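Student team threads > Dusholm > Textile picking, sorting task

ftreloar
Posted in January, 16:10
We are short of the episode count for the Lelura round. Target is 700 picks and we have 300 usable. The trouble is the pale items. The depth estimate goes flat where one white fabric lies against another, and labellers disagree over where a fold ends. Current box below, approach with the fingers open over the light blue cloth.

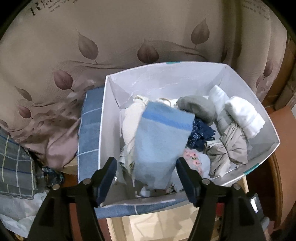
Reply 1 – cutumdale_b
Your approach is fine. I'd pick the blue one first every time, as it has the clearest outline and covers half of what you want next. Leave the white roll on the right until last.

Reply 2 – kinoshita_rig
Disagree. A fixed order teaches the policy the order. We did that last year and it stalled as soon as the top item changed. Randomise the target and accept more failed grasps.

Reply 3 – cutumdale_b
With 2,000 episodes, yes. With 300 you get noise.

Reply 4 – ftreloar
Compromise: 55 episodes with a random target, scored separately. What closing speed are people using on thin cotton?

Reply 5 – kinoshita_rig
Half the default. Check the finger pads are parallel before you start – ours drift after a long session. Log the failures with the item type, or the scores won't tell you much.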